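Workshop notebook, January, morning

Second round on the sheet fabrics. The brushed flannel from Catden came back from the 15-wash run and I laid the swatches out on the long bench beside the unwashed set. Shrinkage is worse along the length than across, same as the first round. The hems pulled in and have a slight ripple, worst at the corners where the thread doubles back. I pressed one corner with plenty of steam and the ripple went down, but it was back by lunch.

Pilling is where the two finishes part ways. The single-brushed piece has a few small pills near the fold lines and otherwise looks fine. The double-brushed piece feels nicer out of the bag and then sheds badly. The lint trap had to be cleared twice during one dry cycle. I would not make a fitted sheet out of it. Pillowcases maybe, if they go in a separate load.

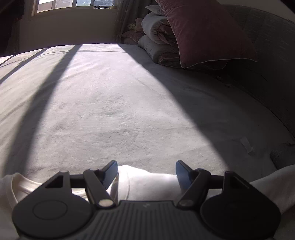 Ewurabena Atinga
Bedding bench, Catden trials

Thread notes. The Stellix polyester holds, but it does not shrink with the cotton, so that accounts for at least part of the hem ripple. Switched to the cotton-wrapped thread for the next set and dropped the tension half a turn. Stitches look even on scrap. Will know more after the wash.

Elastic: cut at 66 inches for the test sheet, which was too tight going around the corners and made the seam pucker. Let the next one out by 8 inches and pinned it in quarters before sewing – much easier to feed. Remember to zigzag the join flat, the overlap left a hard lump last time.

Weltel asked again if we could skip prewashing the yardage to save a day. My answer is still no for flannel. For the percale I don't mind, it hardly moved.

To do: reorder the wide bias tape, relabel the swatch box (two of the tags have washed blank), and run the dryer on low for the next set. High heat was probably a mistake on the first batch – the lint was over double what I had from the line-dried pieces. Needles are down to the last pack of 90s.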